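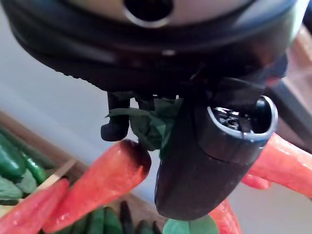

Carrots and leaf, see comments at 3.4 and 3.5.

PRODUCE DISPLAY CHECKLIST WITH COMMENTS
Form 2722
Site: Selvanayagam, ground floor
Unit: two-tier wooden display, slanted crates, black metal frame
Date of check: March 11, 2018
Checked by: Asabe Okoro
Comments added by: Rizwan Thambiah, Anoma Sheikh

Mark each line OK, ACTION or N/A. Comments go directly below the line they belong to. Put your initials after your own comments. If a line is marked ACTION, write who will do it. Lines marked ACTION stay on the form until somebody signs them off in section 7, even if the work is done the same day.

1. FRAME AND UPRIGHTS

1.1 Display stands level and does not rock when pushed by hand at the upper tier.
OK
Pushed from both ends. Slight movement at the left end the first time, gone after the foot was turned down half a turn. AO

1.2 Uprights straight, no dents, no bare metal.
OK

1.3 Fixing screws present and tight.
ACTION (Rizwan)
One screw low down at the back turns without biting. It is holding for now because the others are tight. Needs a longer screw or a plug. AO
I have ordered a bag of the longer ones from Plonon. Will fit when they come. RT

1.4 Brackets sit square on the uprights.
OK
Please check these with the crates lifted out. You can't feel the top edge of the bracket with a crate in the way. AO

1.5 Distance from back of display to wall at least 30 mm.
OK
It had crept closer to the wall than last time. Moved forward and measured again. The old tape mark on the floor is worn and should be put down fresh. AO

2. RAILS AND CRATES, UPPER TIER

2.1 Front rail fixed at both ends.
OK

2.2 Rail ends free of sharp edges where a hand or sleeve could catch.
OK
Ran a cloth along the full length of each rail and it did not snag. The curved ends are the part people grab when they lean in, so do those slowly. AO

2.3 Crate front boards sound, no splits, no raised nails.
ACTION (Anoma)
Rough patch on the inside of the front board, upper left crate. No splinter standing up but you can feel it with a thumb. Light sanding needed. AO
Is it the inside face or the top edge? AS
Inside face, a hand's width from the corner. AO

2.4 Crates seated fully on their supports.
OK
Upper right crate had been put back one notch forward after cleaning. Reseated. It looks fine from the front when it is wrong, so lift and drop it gently to hear it land. AO

2.5 Produce heaped no higher than the back board, nothing balanced on the rail.
OK
Mangoes are piled high but stable. I pressed down on the top of the heap and nothing rolled. Peppers are packed tightly and I would leave them as they are. AO
I'd still take a layer off the mangoes before a busy spell. One person pulling from the bottom of the heap is all it takes. RT

2.6 Load on upper tier within the limit on the plate.
OK
Weighed both crates full. Well under. The plate itself is hard to read and should be wiped with something stronger than water. AO

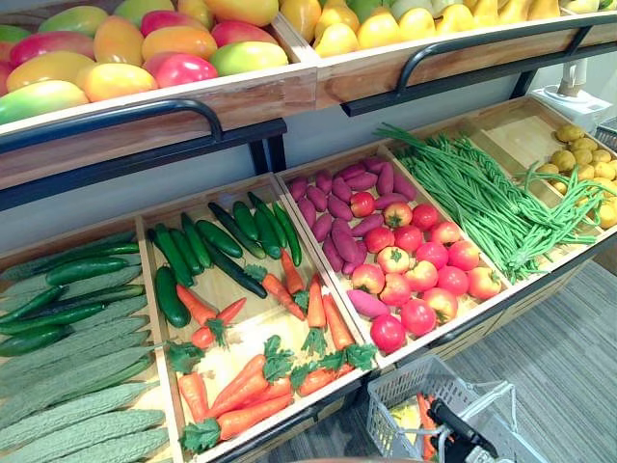
3. CRATES, LOWER TIER

3.1 Crates side by side with no gap wide enough to trap a finger.
OK
Closed up by hand. They slide apart a little each time one is taken out, and whoever takes it out should push the row together again afterwards. AO

3.2 Front edges in line, no crate sticking out past its neighbour.
OK

3.3 Crate floors clean and dry.
OK
Unfinished wood, so no spray. Brush first, then a barely damp cloth, then leave the crate standing on its end until it is dry. The cucumber and carrot crate had grit in the back corners which came out with the small brush. AO

3.4 Long items lie flat and do not point out over the front edge.
ACTION (Anoma)
Cucumbers at the back of the second crate are fine. Carrots in front of them point all ways and several lean towards the front edge. They need turning so the thick end is to the back. AO
Turning them all one way means the tops hide the cucumbers. Can we have them across the crate instead? AS
Across is fine by me as long as they stay behind the front board. AO

3.5 Leafy tops attached, no loose leaf on crate floor, rails or floor of the room.
ACTION (Anoma)
Leaf is the thing I would look at hardest on this unit. It catches when crates are moved, creases, and comes off in pieces. A piece on a hard floor is a slip. Take off anything that is hanging by a thread and put it in the tub, not back in the crate. AO

3.6 Mixed crates: each kind kept to its own part of the crate.
OK
Bitter melons to the front and cucumbers behind and on top of them in the first crate. I would prefer the cucumbers not to sit on top but there is no safety point here. AO
They go on top because the crate is shallow. I asked Thijs about a deeper one and he said Clustero only make the one depth for this frame. AS

3.7 Load on lower tier within the limit.
OK

4. ACCESS AND REACH

4.1 Top of the upper heap can be reached from the floor without standing on the frame.
OK
Tried it with Catalina Sosa, who is the shortest of us. She can reach the back of both crates with an open hand. AO

4.2 Step stool kept within 300 cm of the display and in good order.
OK
Rubber foot replaced since the last check. AO

4.3 Nothing stored underneath the lower tier that could be knocked out by a foot.
N/A
Underside was being swept when I did this line. To be looked at on the next check. AO

What should be done if a crate has to come out while somebody is picking from the one next to it?
Ask them to stop and step back first, then lift the crate with both hands from the sides, never by the front board. Push the remaining crates together before they carry on. 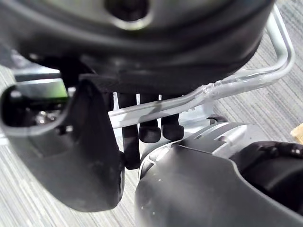

4.4 Crates can be lifted out by one person.
ACTION (Rizwan)
Lower tier, yes. Upper tier, no, not when full. The left one should be half emptied first or lifted by two people. There was a label saying so and it has come off. AO
New label printed and in the drawer. It needs a clean dry surface to stick to, so it will go on after the front board has been sanded. RT

4.5 Staff know the lifting order.
OK
Lower tier out first, starting from the left, then the upper crates. Back in the opposite order. Catalina and Anoma both did it without being told. AO

5. FLOOR AND SURROUNDINGS

5.1 Floor in front of display dry.
OK

5.2 Small loose items picked up from the floor.
ACTION (all)
Anything small goes in the tray at the end of the unit: blocks, wedges, offcuts, ties, bits of stalk. If it belongs to the unit, write on a slip where it came from. Wedges in particular get put under the wrong foot if there is no slip. AO
Can we have a bigger tray? The present one is full by the middle of the week. AS
Agreed. Rorna have one with a lid for not much money. RT

5.3 Floor surface undamaged, no lifted edges.
OK
Walked the length of the unit in soft shoes. One place near the right end feels slightly hollow when you put your heel on it. The surface is not broken. Keep an eye on it. AO

5.4 Metal legs and tube of other furniture next to the display do not stick out into the walking line.
OK
Keep the bends turned inwards when furniture is put back after cleaning. A shin will find them otherwise. Joints should be wiped and looked at each time, as dirt collects there and hides hairline cracks. AO

5.5 Lighting good enough to see the crate floors.
OK

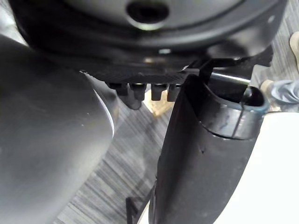

5.6 Cleaning things put away in the cupboard.
ACTION (Anoma)
Brush and cloth back in the cupboard, bucket still out in the passage when I left. AO
Bucket is in. AS

6. CLEANING AND CONDITION OF PRODUCE

6.1 All pieces wiped, no dust on glossy skins.
OK
Peppers hold dust in the dips at the top. A soft dry paintbrush does it. AO

6.2 Ridged and bumpy pieces brushed.
OK
Bitter melons brushed along the ridges. Going across them takes twice as long and leaves lines. AO

6.3 Split, cracked or soft pieces taken out.
OK
Went through both tiers by hand. I have put nothing in the discard tub from this check except leaf. AO

6.4 Tub emptied and rinsed.
ACTION (Catalina)

6.5 Hands washed or gloves changed between the lower tier and the upper tier.
OK
We ran out of the medium gloves partway through. Box of 300 is on the shopping list. AO

7. ACTIONS CARRIED FORWARD

1.3 Loose screw at back. Rizwan. Open, waiting for parts.
2.3 Sand inside of front board, upper left crate. Anoma. Open.
3.4 Carrots laid across the crate. Anoma. To be signed off by AO.
3.5 Loose leaf off and into the tub. Anoma. To be signed off by AO.
4.3 Space under lower tier. Not inspected, carry to next form.
4.4 Two-person lift label. Rizwan. Open, after 2.3.
5.2 Larger tray. Rizwan to order.
5.6 Bucket. Done, AS. Countersigned AO.
6.4 Tub. Catalina. Open.

General comment
The unit is safe to keep in use. The lift label is the one I would like dealt with soonest, so if the sanding is going to be held up, please tie a card to the rail in the meantime. Thijs Aerts has asked for a copy of section 2 to go with his own notes on the rails. I have also asked him for the drawing that shows the bracket spacing, as ours stops at page 11 and the brackets are after that.

Next check in the last week of March. Same form, fresh copy, old one kept behind it in the folder.

Signed: Asabe Okoro
Read by: Rizwan Thambiah, Anoma Sheikh, Catalina Sosa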